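How to Darn a Hole in a Wool Sweater

11 May 2019

I put off learning to darn for years because I thought it was one of those things you had to pick up from a grandmother. Mine bought new sweaters. So I taught myself, on a gray pullover with a hole in the elbow big enough to poke my thumb through, and it came out lumpy but it held. I've done a whole pile since then (mostly elbows, a few cuffs, one very sad hem) and this is the way I do it now.

What you need

A darning needle with a blunt tip and a big eye
Yarn a little thinner than what the sweater is made of
Something round and smooth to stretch the hole over
Small scissors
A good lamp!

You can buy a proper darning mushroom, and I did in the end, a Stitell one that lives in my sewing tin. Before that I used an orange, and then a light bulb, and both did the job. For yarn I like Sotelo mending wool, which comes on little cards and goes a long way, but leftovers from a knitting friend are just as good. I wouldn't use cotton thread on wool. It cuts into the old stitches after a while and you end up with a new hole right beside your nice patch.

Getting started

Wash the sweater first and let it dry flat. Turn it so the right side faces you, slip the mushroom underneath, and smooth the fabric over it. Don't pull it tight! I did that the first time and the patch puckered up like a raisin the minute I took the mushroom out.

Snip off any fuzzy loose bits, but leave live loops alone if you see them. You'll want to catch those with the needle.

The up-and-down rows

Start well outside the hole, 5 or 6 stitches into the good fabric. Weave the needle in and out in a straight line going up, then turn and come back down right next to it. Leave a tiny loop at each turn, so the yarn has some room when it shrinks in the wash. When you get to the hole, just carry the yarn straight across to the other side and keep weaving.

Keep going until you're well past the hole on the far side. It'll look like a little harp. 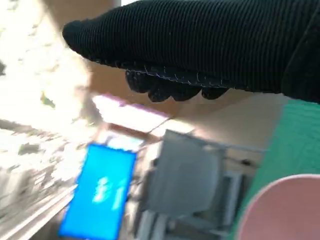 Now turn the whole thing sideways and weave across, over one strand and under the next. On the way back, do the opposite — under where you went over. Every couple of rows I push the yarn down with the tip of the needle so the rows sit snug together. This is the slow part and I usually put the radio on.

Finishing up

Run the tail through a few stitches on the wrong side and trim it. No knots, they rub, especially on an elbow. Then lay a damp cloth on top and press it with a warm iron, lifting it up and down instead of sliding it.

If the patch feels stiff, wear it for a day or two before you decide you hate it. Mine always soften up. And if it's still a board after that, your yarn was too thick, so pick it out and go again with something finer.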